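Dicas de oficina: ensinar uma tarefa ao robô sem perder a paciência

Quem me acompanha aqui na Oteo sabe que gosto de começar pela mesa, e desta vez não vai ser diferente. Antes de ligar os comandos, antes de pensar em gravar seja o que for, arrume o lugar onde o robô vai trabalhar. Uma mesa clara ajuda imenso, porque as peças coloridas saltam à vista (às vossas e às das câmaras!), e convém deixar livre a parte da frente, com espaço para os dois braços passarem sem roçarem um no outro.

O que já lá vive em cima pode ficar, desde que fique encostado ao fundo. Aprendi isto com a Ya-wen Tsang, que tem mais horas de comando remoto do que eu de sono: pratos, garrafas e fruta de brincar dão variedade às gravações, e mais tarde o robô estranha menos quando encontra a mesa de outra pessoa.

Para primeira tarefa, recomendo tubos de ensaio e um suporte com furos redondos. É um exercício de pontaria muito bom, e percebe-se logo se a mão de quem conduz está cansada.
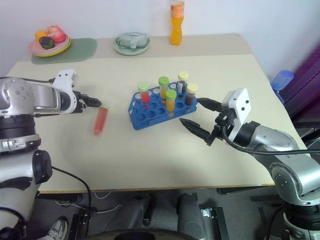
Cadernos da Oficina, n.º 18

Repare-se no suporte azul, posto ligeiramente de viés, e no tubo vermelho deitado na mesa, debaixo da garra esquerda. Com um tubo deitado, eu faço assim: desço a garra devagar, com os dedos abertos, paro um instante, e só então fecho. Essa pequena pausa parece tempo perdido, mas numa demonstração vale ouro, e as minhas ficaram muito mais limpas desde que a ganhei por hábito.

Mais uns conselhos, soltos, conforme me vão lembrando:

Mude o ângulo do suporte entre uma gravação e outra. Basta um toque.

Se se enganar, corrija com calma e siga em frente, e aponte no caderno que houve correção. O Selvaraj Siriwardena guarda essas gravações numa pasta à parte e serve-se delas mais vezes do que eu julgava.

Use tubos tapados, sempre. E passe os cabos de maneira que os pés não lhes toquem (eu já puxei um com o sapato, a meio de uma manhã que estava a correr tão bem).

Pare ao fim de meia hora, beba um chá, volte depois. Numa bancada pequena podem juntar-se até 2.000 demonstrações com o tempo, mas comece por um punhado e veja-as todas do princípio ao fim antes de gravar outras.

Em maio volto ao assunto, com a tarefa de pôr os pratos na mesa.

Artigos relacionados
Guiar o braço com a mão: por onde pegar
Limpar os dedos da garra Nistimeck
Comandos Begum: folgas e afinações
Etiquetas para caixas e gavetas
Visita à oficina de Brornulura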